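# Open day demo: run the two-arm sorting cell live, or in simulation?

**Iman Ramadan**

Our lab has an open day in August and I have been put in charge of the robotics table. We get groups from local middle schools in the morning and parents and adults after lunch. Last year the sign-in sheet had 1105 names on it, so it is a long day of repeating the same thing.

The plan is a cube sorting demo with two arms. Cubes go on the table, the arms pick them up and put them in bins by color. We have the physical cell, called Dorkel, and we have a simulated copy of it that runs on a desktop and shows on the big screen. The physical one is in a room at the end of the hall that holds maybe a dozen people. The screen would be in the lobby.

My questions:

- Has anyone run a demo like this only in simulation? Did people stay and watch?
- How long should one cycle be?
- What do you do when the arm misses a cube in front of a group?

I have one student helper for the morning and none for the afternoon. Budget is close to nothing. I can get a second monitor.

---

**Magdy Lahlou**

Simulation is fine. Kids don't care. Put it on the biggest screen you have and let them press the start button. We used a big red USB button from a game kit and that was the most popular thing in the building.

Make sure screen lock is turned off. Ours locked at 10 in the morning and the only person with the password was giving a tour.

---

**Khadija Tawfik**

I have done this at the Wogan open day for several years, first with real arms only, then with both. I'd do both if you can, but with the simulation as the main thing and the real cell as a visit for small groups. My notes, in no real order.

**Cycle length.** Keep it under 2 minutes. Groups move through faster than you think. If a cycle runs four or five minutes, most people leave before the end and never see the cubes go into the bins. We cut ours down by using fewer cubes. We started with a pile of them and it was dull, because after the third pick everyone has the idea. Five is plenty.

**Slow the arms down, but not too much.** At full speed people can't follow which arm is doing what. At the speed we use for testing it looks broken. Somewhere in between. Try it on someone from the front office and ask them to tell you what happened.

**Talk about one arm at a time.** Two arms moving together look good but it is hard to explain both. I start with one arm going for a cube and only mention the other one when somebody asks. Somebody always does. Also, decide ahead of time how you'll say left and right. The robot's left arm is on the right side of the screen if the view faces the robot, and you will mix it up in front of thirty seventh graders. I put a strip of tape on the monitor bezel with the names on it.

**Colors.** Pick cube colors that read well on your actual screen, in the actual lobby, with the lights on. Teal against a brown table was easy to see from the back. The pink and the violet looked close to each other on our old projector, and a parent asked me why the robot was treating two of the same color differently. Matching the bins to some of the cubes helps, and then you can ask the kids what the robot should do with an orange one if there isn't an orange bin. That question is good for several minutes and it costs nothing.
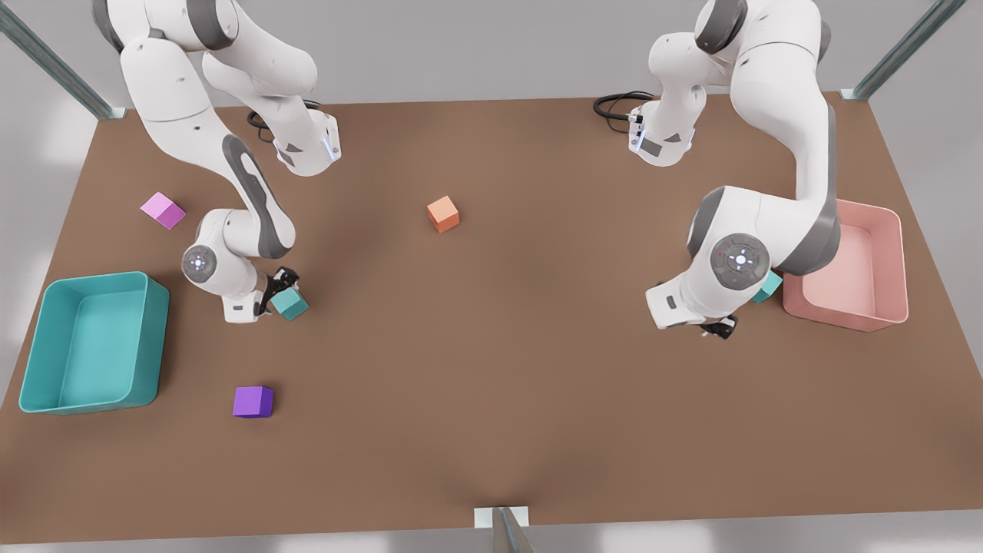 **Pausing.** Learn the pause key and use it. The best place to stop is when the gripper is open and down at the cube, before it closes. Ask the group what the robot needs to know at that point. You'll get "where the block is" and "how hard to squeeze" and sometimes "what color it is", and then you let it run. With the real cell you can't pause as freely, or at least our safety person did not want us to.

**Misses.** Leave them in. I used to reset as soon as a pick failed, and people thought something had gone badly wrong. Now I say "it missed" and let it try again. In simulation you can save a random seed where it misses once, which is useful for the afternoon adults, who ask better questions after a failure than after a clean run.

**The real arms.** Take ten people at a time and do the safety talk in the hall, before they go in. Once they can see the robot they stop listening. Have your student stand at the door. In the afternoon, with no helper, I would close that room and do the screen only.

One more thing – save the starting layout to a file and bind a key to reload it. Dragging cubes back to their places with a mouse between groups gets old very fast.

---

**Iman Ramadan**

Thank you both. Going with screen in the lobby all day and the cell open in the morning only. I already tested the colors in the lobby and had to swap one. Magdy, I'm ordering the button.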